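10/14/18

So I finally closed the account at Hollora. I have been saying I'd do it since the spring, and this morning I had my second cup of coffee, put my shoes on and walked down there before I could talk myself out of it. My parents opened that account for me in 1973 with a little blue passbook, back when the place was still called Nundimley Savings and you got a lollipop from the lady at the window (always lemon, I never figured out why). I kind of expected to feel something. Mostly I felt warm, they had the heat on and I was wearing the big sweater.

The young man at the desk was very nice about it. He asked if there was anything they could do to keep me and I said well, you could stop charging me to have my own money in there. He laughed, and then he typed for a very long time. The balance came to 2399 dollars and a few cents, after the last monthly fee, which they managed to squeeze in, of course! He wanted to know if I'd like a check or a transfer. I said transfer, like I do this all the time, and then had to dig through my whole purse for the number of the new account. It was on the back of a pharmacy receipt.

The new one is with Wurnuvthorpe, the credit union out past the tire place. No monthly fee, and they pay a tiny bit more on savings. Jozef Desmet has been there for years and he's the one who kept after me about it. Jozef will tell you about interest rates whether you ask or not, but he was right about the fees. I sat down last night with the old statements and a pencil and added up what Hollora took from me since the fees went up, and it was 359 dollars. I added it again because I didn't believe it. Three hundred and fifty-nine! That's a plane ticket to see my sister. I had a bad half hour over that, and then I ate some toast and went to bed.

Now I have to move all the automatic things over, and I'm dreading it. I made a list and there are 8 of them -- the electric, the water, the car insurance, the phone, the gym I don't go to, the magazine, the church, and one for four dollars a month that I can't identify at all. I called the number next to it and got a recording. I'll try again tomorrow, and if it's nothing I know about then it can just bounce for all I care. (Can you bounce on purpose? Ask Jozef.)

The phone app for the credit union took me nearly an hour to set up. It wanted a password with a symbol in it, and then it didn't like my symbol. Then it wanted a picture of my driver's license and kept telling me there was glare. I tried it on the kitchen counter, on the bed and finally on the bathroom floor, where it worked the first time. But I'm in now, and I can see my money sitting there, all 2399 of it. I've looked at it four times since supper.
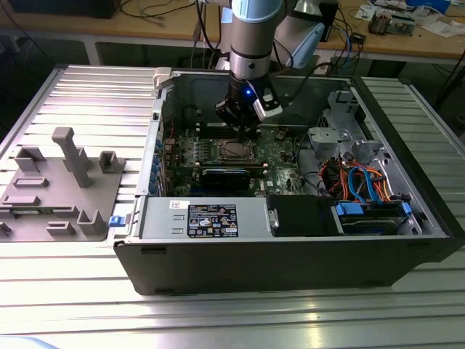 Robot arm over an open computer tower, motherboard and all.

After the bank I stopped at Chrysikopoulos for a spinach pie, to celebrate, and had to pay with the bills in my coat pocket, the new card being still in the mail. Seven to ten days, they say. I kept the old passbook, by the way. The young man asked if I wanted it shredded and I put my hand flat on top of it so fast I think I scared him. It's in the drawer with the good scissors.

Still to do: call about the four dollars, cancel the gym (really this time), and write to my sister about flights in the spring.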